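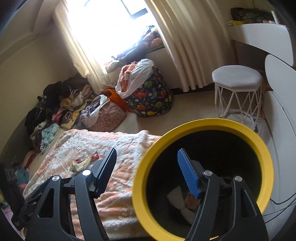

Frequently asked questions: blanket and doona collection

Last updated 12/8/22

Which areas do you collect from?

We collect from Bikent, Treltden and the streets on the northern side of the Intarasuk estate, up to and including the service road. If you live past the service road you can still use us, but you will need to drop off at the Bikent shop. We looked at extending the run last year and the extra driving did not pay for itself.

What do you wash?

Blankets, doonas, quilts, mattress protectors, pillows, couch throws and washable rugs up to two metres long. We do not wash everyday clothes, and we do not wash curtains with rubber backing. The backing cracks in the dryer and sticks to the drum.

Do you dry-clean?

No. If the care label says dry-clean only, we will send the item back unwashed and refund you, less the pick-up fee. Please check labels before you book. Wool blankets are usually fine on our cool cycle, but a few of the older ones are not pre-shrunk. If yours has no label, tell us and we will ring you before it goes in.

How do I book?

Use the form on the bookings page or ring the shop. You need to book by 4 pm for pick-up the next working day. Text messages to the driver's phone are not bookings.

How should I leave my items?

In a tied bag, by the front door or in another spot you have described on the form. Any bag will do the first time. After that you will have one of our Rukitz bags, which are numbered so we can match them to your account. Don't leave bags on the nature strip. One was taken with the hard rubbish in October and we were not able to get it back.

How long does it take?

Two working days for most items. Feather and down doonas take four, as they go through the dryer several times and rest in between. Over winter, add a day.

What does it cost?

Single blanket or throw: $13.50
Queen or king blanket: $19
Synthetic doona, any size: $28
Feather or down doona: $42
Pillow: $11
Pick-up and return: $7.60 per booking, however many bags

Prices include GST. Pensioners and concession card holders do not pay for pick-up.

Will my blanket pill or go flat?

Fleece and plush fabrics lose some of their pile over time whoever washes them. We use a low heat setting and no fabric softener, which coats the fibres and makes them clump. If a plush blanket comes back looking flat, give it a shake outside and brush it with a soft clothes brush. Don't iron it.

Can you get stains out?

Sometimes. Point them out on the form and tell us what caused them if you know. Fresh tea, mud and most food will generally come out. Old blood, hair dye and texta generally won't. We pre-treat marked stains at no charge but do not give refunds if a stain remains.

What about pet hair?

Please shake or vacuum the item first. Heavily covered items attract a $9 charge as we have to clean the filters and run the machine empty afterwards. Horse rugs are not accepted at all.

What detergent do you use?

An unscented liquid. You can supply your own if you have an allergy. Label it with your name and put it in the bag, sealed. Powder is no good in our machines.

What if something is lost or damaged?

Ring us within seven days of the return. We will look for lost items for a fortnight and then pay you the replacement value, less an allowance for age, up to $213 per item. Anything worth more than that should be mentioned when you book. We are not responsible for things left in pockets or inside doona covers.

Can I drop off without booking?

Yes, at 311 Bikent Road, 7.30 am to 5 pm on working days. Parking at the front is limited to 15 minutes. There is more behind the bakery.

Do you do accounts for motels and share houses?

Yes, on 14-day terms with a minimum of ten items per week. Email the shop, attention Yanti Pasaribu, with your address and a rough idea of what you send each week.

Do you store winter bedding?

Not at present. We tried it for one summer and ran out of shelves.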